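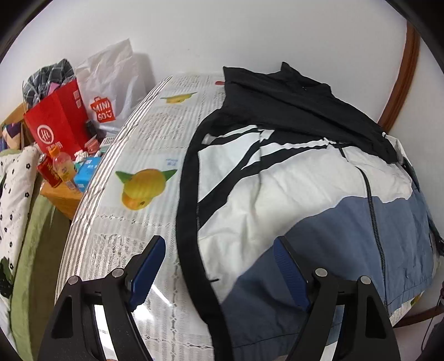 Myfanwy Price wrote back on my first outline that split-pot Omaha is the only card game where she has won a hand and gone home with less than she put in, and would I please explain that before anything else. So that's how we open. Put her line up in big letters and give people a moment with it.

Title slide: Half a Pot Is Not a Plan – Omaha Eight-or-Better for Hold'em Players

Welcome, phones off, thanks to Soltden for the room and the tea. 39 people signed up, which for a talk about a split-pot game makes me absurdly happy! Ask for a show of hands: who has played it at all? Who has played it and had to be told by the dealer what they won? (Put my own hand up for the second one.)

Say early that we're using small stakes all evening and that I'm talking about how the game works. I can't promise anyone a profit. It's a wonderful game and it can also get expensive when you don't know what you're looking at. If it stops being fun, get up from the table. Say this once, clearly, and move on.

Slide: The deal

Four cards each, face down. Betting. Then a flop, turn and river just like hold'em. At the end the best high hand takes one half of the pot and the best qualifying low takes the other. If there's no qualifying low, the high hand takes the lot. Winning both halves is called scooping, and I want the word in everyone's head from now on, so say it a lot.

Pause here. Hold'em players nod through this slide because it all sounds familiar, and then the next rule knocks them sideways.

Slide: Two and three, always

You must use exactly two cards from your hand and exactly three from the board. Say it slowly. Say it again. You can pick a different two for your high and for your low, and that's one of the lovely things about the game, but each time it has to be two.

Two quick ones on the flip chart:
First, four spades on the board, and you hold the ace of spades with three red cards. In hold'em you'd be counting the money. In Omaha you have no flush at all.
Second, you are dealt four aces. Let somebody shout out. It's a pair of aces, and there are none left in the deck to help you. Fold it, with love.

Benjamín Espinoza has offered to deal these from the front with the big Titex cards, so wait for him to lay them out before asking the question. Last time I gave the answer while he was still shuffling.

Slide: What counts as a low

Five cards of different ranks, all 8 or under. Aces count low for this, and they still count high on the other side, so an ace works for you in both directions. Straights and flushes don't hurt a low. That makes ace through five the best low there is, and it's a straight for high too. People call it the wheel. I love the wheel.

The board has to carry three different ranks of 8 or lower or there is no low for anybody. Get people used to checking this as soon as the flop lands. If it comes king, queen, nine, the low is already dead, and everyone who came in with pretty little cards should be looking for a reason to stay. Mostly there isn't one.

Reading lows: start from the top card and go down. 8-4-3-2-A loses to 7-6-5-4-3. People hate this. They see all those tiny cards in the first hand and feel robbed. Have the room say the hands aloud as numbers, eighty-four thousand and so on against seventy-six thousand and so on, smaller number wins. Elin Kneath taught it to me that way and I've never misread one since. (Nearly never.)

Slide: When your low gets counterfeited

This is the part that hurts new players most, so take it at walking pace.

You hold A-2-K-9. The board shows 3, 6, 7, queen. You have the best low there is at this point. Hooray. The river is a 2. You still have to play two from your hand, so your low is still 7-6-3-2-A. But a player with ace and 4 now makes 6-4-3-2-A, using the 2 on the board, and goes flying past you.

Now swap the 9 for a 4, so you hold A-2-4-K. Same river. You play the ace and the 4, and you've got that 6-4-3-2-A yourself. The third small card was your spare tire. Whenever somebody asks me what a good starting hand looks like, I go back to this slide, and I'd be glad to see it turned back to in the questions as well. 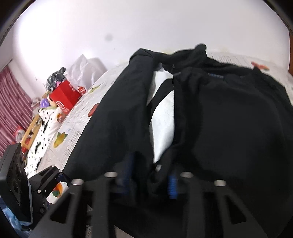

Leave the A-2-4-K up there while talking about starting hands. I'd like people to look at it the way they look at a pair of aces in hold'em, with a bit of warmth, and then to notice what would make it better still. Make the king another ace: now it has a high pair. Make one of the aces the same suit as the 4: now it has a nut flush draw. Every improvement is two cards working together, and with four cards in your hand there are six different pairs to work with. Draw the six lines between them on the flip chart. It looks like a kite. When one card has nothing to say to the other three (a lonely 9, most of the time), you're playing with half your pairs missing.

Middle cards deserve a mention. Hands like 9-8-7-6 are strong-looking in ordinary Omaha and a real trap here. The straights they make often come with a low on the board, so you do all the work and get half the money.

Slide: Getting quartered

Back to Myfanwy's hand, as promised. Use real chips on the table at the front.

Two players, each puts in $4, so there's $8 in the middle. Both hold ace-2 and tie for low. The other player also has the high. He takes the high half, $4. The low half gets cut between you, and you receive $2. You had the best possible low, you "won", and you're $2 down from where you started. Push the chips across physically. It gets a groan every time and it does more than any chart.

Then ask what changes if more people are in the pot. Let them work it out. With four players putting in $2 each, there's $8 in the middle again, a quarter is $2, and you just break even. So a bare ace-2 with nothing going for high likes company and doesn't like a raising war against one opponent. Someone will say they would never fold the nut low. Agree that it's usually right to call. The point is to slow down on the raising.

Slide: Playing toward the scoop

Ask yourself on each street: what do I have for high, what do I have for low, and can one card give me both? Good draws have a bit of each. On a flop of 8-5-4 with two hearts, a hand like A-2 of hearts with K-Q of any other suits has the nut low right now and the nut flush draw. That's a hand you can be happy with, and I'd bet it.

Tarcísio Bittencourt plays a lot of this online on Vunosport and sent me a complaint that I should say more about the high hands that can't be beaten by a low. He's right. Top set on a board with no low possible is a monster because you're playing for the whole pot. When a second small card drops on the turn, you're suddenly at risk of sharing, so bet while the others are still drawing and make them pay for it.

Slide: Table manners

Lay all four cards face up at showdown. All of them, even if you only think you have one side. Cards speak in the Soltden game, so the dealer reads the hand, and I've been handed a half I had no idea I'd made. Don't splash the pot, and please wait while odd chips get sorted out. At our game the odd chip goes to the high hand. Other rooms may do it differently, so ask.

Practice deals

Rafia Dhanial has the hand sheets. Tables of four or five, play with cards open and no betting for the first few deals, and the whole table works out high and low together before anyone touches the answer side. Go round and listen. The mistake to catch is three cards from the hand on the low side, it creeps in even with people who had the rule perfectly ten minutes before.

If the tables are going well, let them run over and drop the history slide. It's a nice slide, but the dealing is better.

Questions I expect

Pot-limit or fixed limit to start with? Fixed. The quartering mistakes cost much less.
Is there a low in every hand? No, and plenty of boards never get there.
Can two players split the high too? Yes, and then the dealer earns the tip.
Which book? Hold up the Rees, the thin one, and say it can be borrowed from me till April.

Chips and cards back in the boxes, ace-2 hands included. Next month Rafia takes the group through stud eight-or-better, sign-up sheet by the door.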